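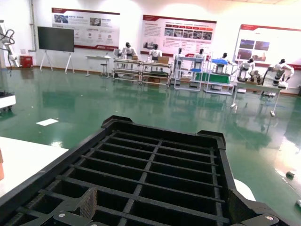
How often should a home backup be tested by restoring from it? Every three months for a sample of files, and once a year for the whole lot onto a blank disk.

I arrived at those intervals by being too relaxed for several years. My backups ran every night, the log said they had finished, and I took the log at its word. In January I went looking for a folder of scanned house documents that I had deleted by mistake. The folder was in the backup. Of the 2,000 or so files that should have been in it, 1,749 opened. The rest had the right names and the right dates and a size of zero.

The cause was dull. My old desktop, Ekska, wrote to a network drive through a share that dropped out when the router restarted at night. The copying program created each file, lost the connection before the contents went across, and on the next run compared names and dates only. Both matched, so it skipped the file. It had been doing this on and off for a long time.

I got most of the missing scans back from an external disk I had stopped using. A few I had to scan again. One survey report is gone and I have asked the surveyor for a copy.

The present arrangement is as follows.

The main machine is called Binura. It holds the working copies. Every night at two it sends a snapshot to Zollo, a small box in the cupboard under the stairs with 2 disks in a mirror. The mirror is there so that a dead disk doesn't stop the service. It is no help at all against deletion, since both disks delete the file together, and I don't count it as a second copy.

The second copy is an external disk, Agbayani, which is plugged in on the first of the month, written to, checked and unplugged. It lives at my sister's house between times. This means the offsite copy can be a month old. I can live with losing a month of most things, and the few things I can't (accounts, current letters) also go to a paid storage service, encrypted before they leave.

The checking is the part that changed. Each snapshot now stores a checksum for every file. On the first of the month a script picks 200 files at random, restores them to a temporary folder and compares the checksums against the originals. If any differ, it sends me an email. It also sends me an email if all of them match, so that silence means the script has not run.

Chukwuemeka Adeleke, who reads this blog and runs storage for a living, wrote to say that random sampling will miss a small amount of damage more often than I think. He is right. If ten files in a hundred thousand are bad, a sample that size will nearly always come back clean. The sample is meant to catch the sort of fault I had, where a large share of one folder was affected, and I now weight it towards folders that have changed recently. Single bad files are left to the full yearly restore.

The first full restore took most of a weekend. Reading the data back was quick enough. The slow part was finding that the encryption passphrase was stored in a password file, and the password file was inside the backup. It is now also on paper, in an envelope, in a different building.

Still to do: old email, which sits in one very large file that is copied whole each time a message arrives.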